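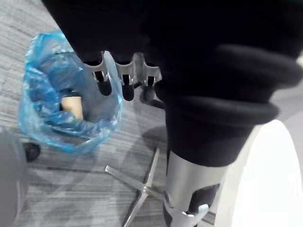

# Can a Robot Clean Up Your Room? Ask How They Tested It

7/16/21

You may have read that robots can now tidy a room. One team, working on a project called Pridau, says its robot arm put small things into bins and got it right 90 percent of the time. That sounds great. Before you stop picking up your socks, let's look at how the team got that number.

## What the robot had to do

The job was simple to say. Pick up a small object, move it over a bin, and let go. A person does this without thinking. A robot has to work out where the bin is, where its own fingers are, and when to open them.

Bins with bags in them make this harder. Look at the blue bag in the photo. It is full of wrinkles, and each wrinkle has its own shiny spot. A shiny spot can look like an edge to a computer, even when there is no edge there. You can also see something small and tan in the folds. Is it wood? Cardboard? If you had to stop and think, you know how the computer feels. (It doesn't feel anything, but you get the idea.)

## Where the number comes from

The team ran 251 tries. A "try" is one go at the job from start to finish. They then divided the good tries by all the tries.

So far, so good. But a number like that leaves out a lot, and I have some questions.

**How many rooms?** Only 4, and all of them were in the same building in Dindale. Your room was not one of them. Maybe the robot learned to work in those rooms and would be lost in yours.

**What counts as a good try?** In the Pridau report, an object that hit the rim and then fell in was a good try. I'd call that luck. Some scientists would agree with me and some wouldn't.

**Who moved the bin?** In 39 of the tries, a person slid the bin to a better spot first. The report says so, but only in small print near the end.

## Try it again

When scientists aren't sure about a result, they ask another group to do the same test. A group at the Rutherford lab plans to do that in October, with bins the robot has never met. If they get close to 90 percent too, I will believe it a lot more. If they get a much lower number, that is still useful – it tells us the first test was too easy.

## Your turn

Roll up a sock and toss it into a bin ten times. Write down every miss. Now move the bin behind a chair and do ten more. Did your score change? Which of the two scores would you tell your friends?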